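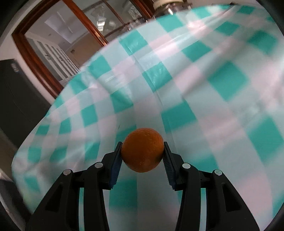 An orange over the checked tablecloth.

Grasier Produce Box review: 48 weeks of other people's vegetables

February 9, 2021

I signed up for the Grasier box last winter, in a mood of self-improvement that had already cost me a rowing machine. The deal is simple. You pay $265 a quarter, a van comes by before breakfast, and you eat whatever was on it.

The first surprise was that I kept going. The second was celery root, which came four times in one month and which I now peel with the resignation of a man doing his taxes.

Quality is good to very good. Citrus is the strong suit, and the winter oranges are the one item my household fights over. Greens come in a paper sack and last five days if you put them away at once, two if you leave them on the counter and feel guilty at them. Potatoes arrive with enough soil to start a second garden.

The app, made by an outfit called Drirnureo, is less charming. It lets you swap out two items a week, provided you do it before midnight and don't mind being logged out halfway through. I once tried to swap kale for carrots and received both, twice. Support answered in a day and gave me a credit of $4.27, with no explanation of the math.

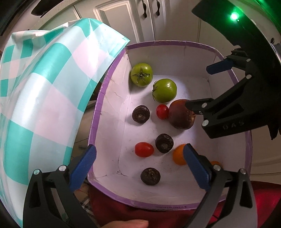 How it compares

I also tried Majali for a month in June. Cheaper, prettier website, and peaches you could have played baseball with. Grokidel is the other big name around here and claims 3,256 members, all of whom seem to want the same delivery slot as me. Their tomatoes beat Grasier's in summer. In February it's a draw, and a sad one.

Should you get it?

If you cook most nights, yes. If you live alone, take the half box and split it anyway, or learn to love soup. Skip the add-on eggs – fine eggs, silly price.

Four stars out of five. I've renewed for another quarter and put celery root on my "never send" list, which the app has saved as a favorite.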